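Protokoll der Herbstbesprechung Wertstoffe und Teeküche

Ort: Werkstattgebäude Honarmont, Besprechungsraum im Obergeschoss
Datum: 28.8.22
Protokoll: Percy Bedoya
Verteiler: alle Etagen, Hausverwaltung Ketilsson, Aushang Teeküche

TOP 1 Protokoll der letzten Besprechung

Ohne Änderungen angenommen. Der offene Punkt mit den Müllsäcken in der falschen Größe ist erledigt, die neuen passen wunderbar und reißen auch dann nicht, wenn jemand einen ganzen Schwung Saftflaschen auf einmal hineinwirft.

TOP 2 Stand der Trennung im Haus

Hier gab es richtig gute Nachrichten! Der Restmüll wird seit dem Frühjahr deutlich weniger, und die Hausverwaltung hat den zweiten Container im Hof abbestellt. Das Obergeschoss liegt vorn, das Erdgeschoss holt auf (Applaus aus dem Erdgeschoss, der hiermit festgehalten ist). Besonders gefreut hat alle, dass die Dosen inzwischen fast durchweg ausgespült ankommen. Im letzten Sommer hatten wir noch Wespen in der Teeküche, dieses Jahr keine einzige.

Weniger gut läuft es mit den Pappbechern. Sie landen mal im Papier, mal bei den Verpackungen, mal stehen sie tagelang auf der Fensterbank. Nach längerer Diskussion, in der jeder eine andere Regel aus seiner Heimatgemeinde mitbrachte, wurde beschlossen:

Pappbecher kommen bei uns bis auf Weiteres in den Restmüll, Deckel aus Kunststoff vorher abnehmen.
Wer eine eigene Tasse mitbringt, darf sie im oberen Fach abstellen.
Die Verwaltung fragt beim Entsorger Zarnville nach, ob dieser Weg so richtig ist. Antwort kommt als Nachtrag in den Verteiler.

TOP 3 Farben der Eimer

Der Vorschlag, für jede Sorte eine eigene Eimerfarbe zu nehmen, kam sehr gut an. Bisher stehen auf den Etagen lauter gleiche Eimer mit handgeschriebenen Zetteln, und die Zettel fallen ab, sobald jemand feucht drüberwischt. Farbe erkennt man schon von der Tür aus, auch mit vollen Händen.

Diskutiert wurde vor allem die Form. Rund und nach unten schmaler gefällt den meisten, weil sich solche Eimer ineinander stapeln und leicht auswaschen lassen. Einwand aus dem Lager: Eckige nutzen den Platz unter der Spüle besser. Das stimmt, aber unter der Spüle sieht sie auch keiner. Die Runde hat sich mit großer Mehrheit für rund und freistehend entschieden, ohne Deckel.

Bedarf: 20 Eimer für alle Etagen zusammen, dazu kommen 14 Rollen Säcke als Vorrat. Bestellt wird bei Clodedthorpe, die Lieferung ist für September zugesagt.

TOP 4 Flaschen

Der schönste Punkt des Tages, denn das Flaschensammeln klappt inzwischen fast von selbst. Seit Jahresbeginn sind 3000 Pfandflaschen zusammengekommen! Der Erlös geht wie vereinbart in die Kaffeekasse, und es wurde einstimmig beschlossen, davon endlich eine ordentliche Teekanne anzuschaffen.

Zu klären war noch, was mit Flaschen ohne Pfand geschieht. Ergebnis: leer machen, Deckel draufschrauben, in den Verpackungseimer. Spülmittel- und Reinigerflaschen bitte ganz ausleeren, das gilt auch für die Werkstatt.

TOP 5 Eimer, Flaschen und Dose auf dem Tisch

Becher, Flaschen, Dose und die runden Eimer wurden gemeinsam besprochen.

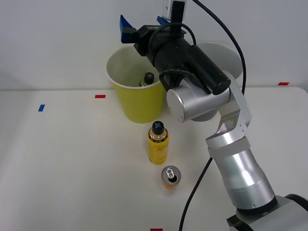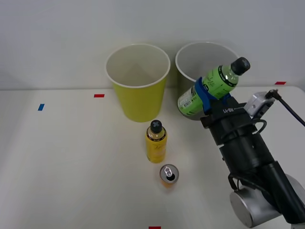
Zur Aufstellung wurde festgelegt, dass die Eimer auf jeder Etage in derselben Reihenfolge stehen, von links nach rechts, und immer an der Wand. Wer zwischen den Stockwerken pendelt, muss dann nicht jedes Mal neu überlegen. Zwischen zwei Eimern bleibt eine Handbreit frei, damit man sie beim Leeren gut greifen kann.

Die Frage nach Aufklebern wurde lebhaft besprochen. Kleine Bildchen oder Wörter? Wir nehmen beides, groß gedruckt und auf Augenhöhe an der Wand befestigt. Das Obergeschoss zeichnet die Vorlagen selbst und hat dafür schon herrliche Entwürfe mitgebracht, eine zerknautschte Dose mit Hut ist auch dabei. Über den Hut wird beim nächsten Mal abgestimmt.

TOP 6 Leerungsplan

Der bisherige Plan hat 11 Einträge, die sich teilweise widersprechen. Percy Bedoya schreibt ihn neu und hängt ihn neben den Kühlschrank. Tauschen ist erlaubt, bitte im Plan durchstreichen und den neuen Namen lesbar danebenschreiben.

TOP 7 Verschiedenes

Die Schwämme werden künftig zusammen mit den Säcken bestellt.
Der Kompostversuch auf der Dachterrasse geht weiter, die Tomaten sind großartig! Wer welche möchte, nimmt sich bitte eine Schüssel mit nach oben.
Der Wasserhahn in der Teeküche tropft wieder, Meldung an Ketilsson ist raus.

Die nächste Besprechung findet nach Eintreffen der Eimer statt, Einladung folgt über den Verteiler. Themenwünsche bitte vorher an Percy Bedoya.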